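Home Feed Topics Saved
Reading time: 1 min

1/ Table reset at the Taltville break room. Cups go to the back, by the wall. Rims up. 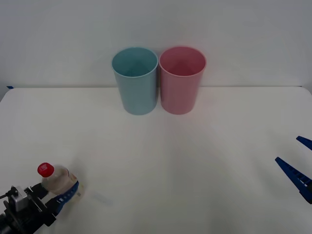 Blue and pink cups, plus a bottle with a red cap.

2/ Both cups hold 400 ml – checked on the Kikuchi scale. Bottles get sorted by cap and label before recycling. 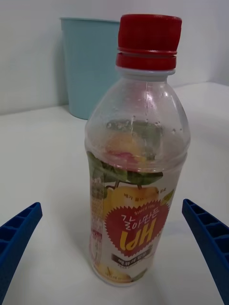 3/ Caps stay on. Labels come off at the Biria depot, 28 bottles to a crate.

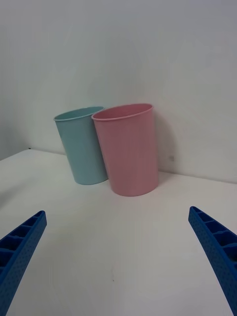

Light blue and pink, side by side.

4/ Next: the shelf.

Recent
– Grarer shelf, 70 cm
– Crate labels
– November drawer sort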